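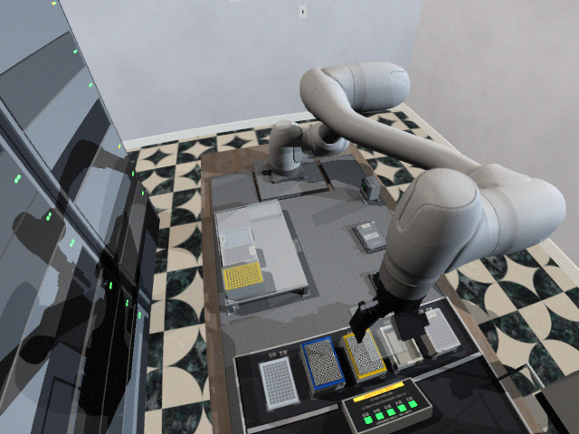

Wenche Tveit

News > Visits > Automation suppliers

Monday

Members of the laboratory services group visited the Jilmont demonstration center to compare grippers for plate and tip rack handling. The group was received by Hui-mei Chang, who manages the center's applications team.

The morning was spent in simulation. Jilmont models each workcell before any hardware is ordered, and the bench shown to the group carried a single large gray arm with a black gripper, working over a row of plates, tip racks and an open container. Seidu Akolgo asked that the yellow-framed rack be used for the comparison, as its neighbors on the tray leave limited room for the fingers.

Two gripper models were tried, the Reltus and the Budance. Each was given 58 transfers. The Reltus completed all of them; the Budance stopped 4 times, in each case on approach to the rack. Ms. Chang noted that the Budance has shorter fingers and would need a different approach angle – a change her team is prepared to model.

After lunch the group discussed controllers and service terms. Araba Bonsu requested a longer run of 800 transfers with both grippers before any recommendation is made. Jilmont will send the results in April.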